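Tuning a two-hand pick and place: soft round object to plate

Part 4 of the bench build notes. Revised 25th October.

Prerequisites: both arms mounted, hands homed, wrist cables seated, table plane calibrated (see part 3). The settings below are for the Omov controller. If you run the Jarkel fork, the grip limit is set per finger and has to be entered separately for each one.

1. Set up the target
Use a shallow plate in a color that separates well from the table. On a white surface a white plate costs you the rim in segmentation. Place it flat, inside the reach of both hands, and save its center as place_xy.

2. Set the grip limit
Load the soft profile and set grip_limit to 389. Close the fingers in steps of 5 until the object stays put with the hand raised. Stop there. A higher value will dent a bun before the contact flag trips.

3. Teach the grasp
Turn the hand sideways, curl the fingers around the object and bring the thumb in from underneath. Park the other hand open, palm down, on the near side of the table. Save the pose as grasp_a.
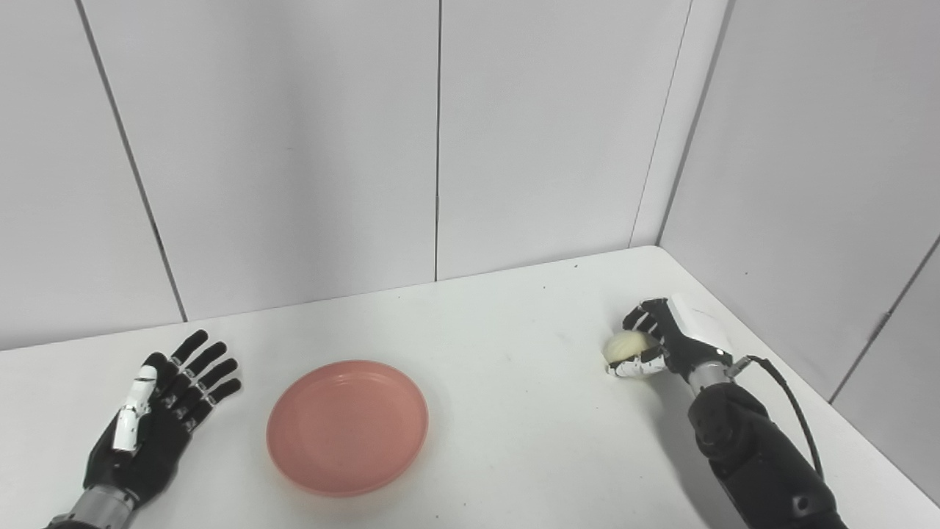
Figure 1. Right hand closed on the object, left hand open on the table, plate empty.

4. Teach the release
Move to place_xy and lower until the object meets the plate. Open the thumb first, then the fingers. Wait 2 seconds before retracting. Busisiwe Makhubela's script from April opens everything at once; it works on blocks but rolls anything round.

5. Check clearance
Bring both hands in beside the plate, open, and save the pose as clear_a. No finger should contact the rim. Check that the wrist cable has slack through the full rotation.

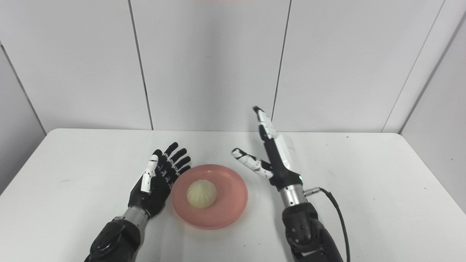
Figure 2. Bun on the plate, both hands open and clear of it.

6. Run the loop
Run grasp_a, place, clear_a at low speed, 3 times, before raising the rate. If the release point drifts, redo the table plane first. Leave the grip limit alone.

Wrist coupling drawings for Tisell and Begović mounts are in part 2.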